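Print
E-mail

Slide 4. Wait for the laugh. If there isn't one, go on anyway.

When I started at Cullow the weekly meeting ran to 60 minutes by decree. We had 23 people in a room built for a smaller grudge. Consuelo Condori chaired, and her method was to ask if there was any other business and then look at the door.

Slide 5. Minutes. I've read every set from the Prelley office, all 378 pages. "Noted" appears on most of them. I still couldn't tell you what they decided on parking. 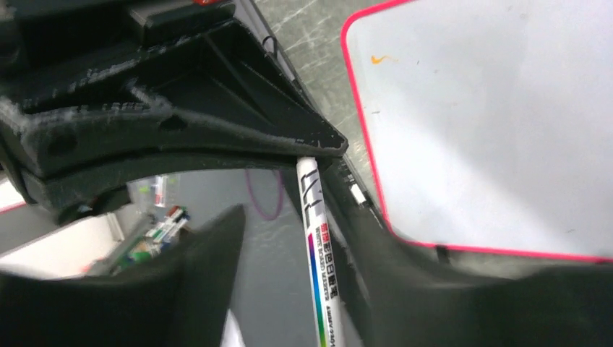 Slide 6. So, agendas. Write each item as a question somebody can answer before lunch. "Parking" isn't a question. "Do we pay for the second lot?" is. Lama Hattar tried this for all of November and lost two meetings altogether, to no recorded grief.

(Skip the Stendotora story if Vusumuzi is in the room.)

Slide 7. Standing up. I'm against it. My knees are against it. Ask for a show of hands, colour-coded cards if they're keen.

Water. Then questions, ten minutes, and don't let Rigoberto go first.

Print
E-mail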